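Who we are > Our story

3 min read

Hello, and thanks for being nosy enough to click on this page! I'm Sioned Mostyn and I run the Saltholm, a one-screen cinema with a snack counter that gets talked about more than the films do (I've made my peace with that).

I grew up in Gitville, where a trip to the pictures meant a cardboard tub of popcorn so salty your lips went numb. I loved it. I still love it. But when I took over the Saltholm the counter sold one kind of popcorn, two kinds of fizzy drink and a hot dog I wouldn't have given to a seagull, and I thought we could do a bit better than that.

So we started popping our own in the kitchen at the back, in small batches, with proper butter. The first month was a mess – I burnt more than I sold, and the whole foyer smelt like a bonfire – but people kept coming over to ask what we were making. We now do 13 flavours across the year and keep eight on the counter at any one time. Brown butter and sea salt never comes off. Rhubarb and custard comes back every spring, and gingerbread turns up in November whether I'm ready or not. 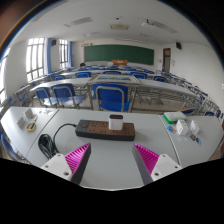 Daher reckons the smoked paprika one ought to be on all year too, and says it's a crime that it disappears after September. I've had that out with him more than once over the till, and I'm weakening. He also thinks the small tub is too small, and he won that one, so it's bigger now and costs the same.

The drinks took longer to sort out. We make our own lemonade and a cold hibiscus tea, and there's hot chocolate from October onwards with a lid that stays on in the dark (you'd be amazed how long it took me to find that lid!). If you want a plain cola you can have a plain cola, no funny looks.

Last year we sold 3,351 tubs, which is a lot of popcorn for a place our size. There are 16 of us on the rota now, mostly part time, and everyone gets a turn at naming a new flavour. That's how we ended up with one called Timeck, which is toffee and black pepper, and no, I don't know what it means either.

You don't need a film ticket to use the counter. We open at four in the afternoon, so come in, try a scoop of whatever's warm and tell me what you think of it.

Contact us | © Saltholm Cinema | Back to top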